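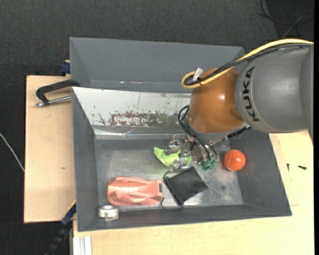

Sorting out a deep storage bin

Tip everything out onto an old sheet before you start. Sorting inside the bin only moves the small things to the bottom.

Wipe the inside with warm water and a drop of washing-up liquid, then leave it upside down until the corners are dry. A drip of water left under a tin of screws will rust the lot by September.

Heavy items go in first, laid flat. Blades and chisels want a guard on, or a length of split hosepipe held with an elastic band.

Screws and wall plugs do better in jam jars. The 375 g size fits most shelves, and 10 of them will empty the average garage drawer.

Leave the top third of the bin clear. You can then stack a second one without the lid bowing.

Oily rags

Don't keep these in the bin at all. Dry them flat outdoors, away from the house, before throwing them away.

Labels

Masking tape and a pencil will do. Stick it on the short end, where it shows on the shelf.

Tips sent in by Elaine Frota and Savvas Karras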